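BURKIDMONT, September release: Peditz to Open Waste-Sorting Program in 36 Apartment Buildings

Residents will receive wall hooks, bags and printed guides at no charge

BURKIDMONT, Thursday, September 29, 2022. Peditz, a property management company serving renters in the Burkidmont area, announced today that it will expand its household waste-sorting program to all 36 of its apartment buildings. The expansion follows a trial that began in June in six buildings on the east side of the city.

Under the program, each household is given a starter kit containing two adhesive wall hooks, a supply of garbage bags, and a printed guide to what belongs in each collection stream. Food scraps, recyclables and general trash are kept separate in the home and taken to marked bins on the ground floor of each building.

"Many of our residents live in small kitchens where a second or third bin does not fit," said Lanying Tang, director of resident services at Peditz. "We asked them what would make sorting easier, and the most common request was for a way to keep waste off the floor. The kits were put together with that request in mind."

Peditz selected 200 households to take part in the trial. Participants completed a short survey at the start and again at the end, and building managers met with them on two occasions to discuss collection times, odors and the location of the shared bins. As a result of those meetings, evening access to the bin rooms has been extended in every building, and labels are now printed in larger type.

Wall Hooks and Bags

The hooks attach without drilling and may be used on painted walls under the terms of the standard Peditz lease. Residents are asked to clean the wall before mounting a hook, to hang only light waste, and to keep bags away from stoves and heaters. Glass and other heavy items should be carried directly to the ground-floor bins.
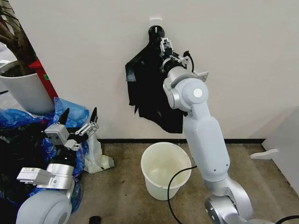
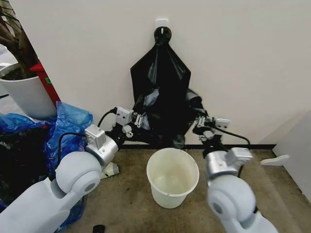 Black material on a white adhesive hook.

Schedule and Enrollment

Kits will be delivered building by building, beginning with properties north of the rail line. Residents will receive a written notice before delivery and do not need to be at home. Those who prefer to keep their current arrangements may return the kit unopened to the building office.

Collection will be carried out by Karex, which already serves the buildings in the trial. "Clean, well-sorted material saves our crews time at every stop," said Jinlong Xue, regional operations manager for Karex. "We look forward to working with residents in the remaining buildings."

Rents and service charges will not change as a result of the program. Replacement bags will be available at building offices during regular hours.

About Peditz

Peditz manages rental apartments in Burkidmont and nearby communities. Its services include leasing, maintenance and resident support.

Media contact: Nantana Somboon, Communications Office, Peditz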